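Section 4: Setting Up Your Zerkcombe Tabletop Heater

Read this section through once before you plug the heater in. Keep the booklet with the appliance. If you pass the heater on, pass the booklet on too.

4.1 Before you start

Check that the carton holds the heater body, the clip-on foot, the dust screen and the spare fuse cover. If a part is missing, call the Porirstead service desk and give the model number, Larach 800. The number is stamped on the plate under the base.

Remove all tape and the cardboard collar from the front grille. Wipe the housing with a dry cloth.

4.2 Attaching the foot

1. Lay the heater face down on a folded towel.
2. Line up the two tabs on the foot with the slots in the base.
3. Push down until both tabs click. Pull gently on the foot to check that it holds.
4. Stand the heater upright. It should not rock. If it does, take the foot off and repeat steps 2 and 3.

Note: The foot contains the tip-over switch. The heater will not run without it.

4.3 Fitting the dust screen

1. Hold the screen with the arrow pointing up.
2. Slide the lower edge into the groove at the back of the housing.
3. Press the upper edge until it sits flush.

Clean the screen every two weeks in heavy use. Rinse it in cool water and let it dry fully before you put it back. Do not wash it in a dishwasher.

4.4 Plugging in

Use a wall outlet only. Do not use an extension cord, a power strip or a plug-in timer. The heater draws 800 watts on HIGH. On LOW it draws less and the fan runs slower.

1. Turn the dial to OFF.
2. Push the plug all the way into the outlet.
3. Turn the dial to LOW. The green light comes on and the fan starts.
4. Wait two minutes, then turn to HIGH if you need more heat.

A slight smell is normal the first time the heater runs. Open a window until it clears. If you see smoke, turn the dial to OFF, unplug the heater and call the service desk.

CAUTION: Never cover the heater. Do not dry clothing, towels or napkins on it.

4.5 Choosing a surface

The heater may be used on a table or counter that is level and does not move when leaned on. Leave at least 31 inches of clear space in front of the grille, measured from the front of the foot. Keep the cord behind the heater, away from the edge, where it cannot be pulled.

Do not stand the heater on a tablecloth, a place mat or a stack of books. Move paper, baskets and plastic dishes out of the clear space before you switch on, and look again each time you set the table.

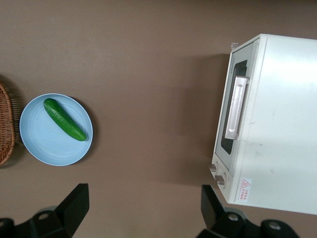 Fig. 7. Tabletop with plate and woven basket.

If the surface under the heater feels hot to the hand, switch off and let everything cool. Check that the foot is fully clipped on. Some varnishes mark easily, so try a short run on LOW first.

4.6 If the heater shuts off

The heater turns itself off when it is tipped or when it gets too hot inside. The red light stays on.

1. Turn the dial to OFF and unplug the heater.
2. Let it cool for half an hour.
3. Check the dust screen and clean it if needed.
4. Plug in again and turn to LOW.

If the red light comes back, stop using the heater. Repairs must be done by the service desk. See Section 7 for the return form and packing instructions.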